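How to book a table at the Gronis School winter fair

Tables are for parents and for small clubs. We have 36 places, and one family can take up to 2 of them.

Write to the parents' group at Kirnora Hall before 2022-01-31. Tell us your name, your child's class and what you want to sell. 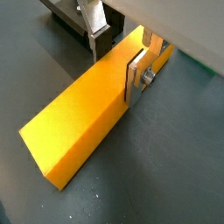
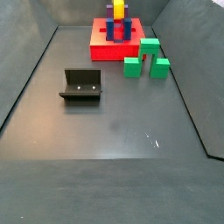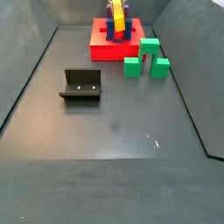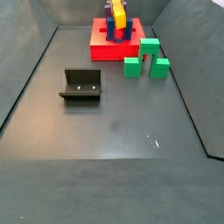 Pay the fee of six dollars at the school office – cash only, please. Keep the receipt and bring it with you. If you sell food, write the ingredients on a card.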